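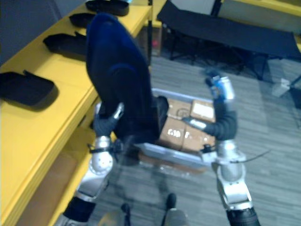
What can I keep on top of the Flondik long cabinet?

Anything that sits flat and weighs up to 54 pounds per section. Boxes, soft goods, bags and hand tools are all fine. Put heavier items in the lower compartment.

Flondik Long Cabinet, Yellow

The Flondik is a long, low storage unit for workshops, packing rooms and stock rooms. The top is flat, so it can be used as a place to set things down while you sort or pack. There is storage below. The finish is a bright yellow gloss paint that is easy to spot from across a room and easy to wipe down.

The unit is put together from separate panels. You will see thin seams where they meet on the top surface. These are normal. If a seam feels uneven after assembly, loosen the panel on each side, push it square and tighten again.

Height: 31 inches
Depth: 608 mm
Load on top, per section: 54 pounds
Color: yellow, gloss
Latches: black
Assembly: two people, over 9 square yards of clear floor

The front panels are held by black latches. Press the latch in and pull the panel toward you. If a latch is stiff, do not force it — check that the floor under the cabinet is level first, as a twisted frame is the usual reason.

Use on hard floors

Laminate and sealed concrete are both suitable. Set the cabinet where you want it before you load it. Dragging a loaded unit will mark a laminate floor.

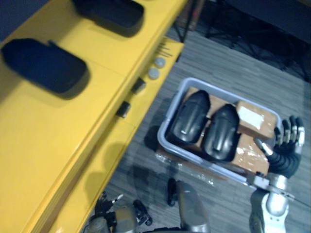

On softer floors, put a board under the full length of the unit to spread the weight. Carpet is not recommended.

Cleaning

Use a damp cloth and a little dish soap. Scouring powder will dull the gloss. Foam and rubber items left in one spot for months can leave a mark on painted surfaces, so move them now and then. Small scratches can be covered with the Truvomora touch-up pen, sold separately.

Goes with

Frandsen shallow tray, for small parts
Murkgate divider set, fits the lower compartment only

Ordering

Cabinets ship flat in cardboard boxes. Check each box when it arrives and tell us about any damage before you start assembly. Replacement latches and panels are kept in stock and can be ordered one at a time. Orders placed before noon are packed the same day. September orders may take longer — we close for stocktaking that month.

For questions about loads, spare parts or larger orders, write to Yuzhen Gu in the sales office.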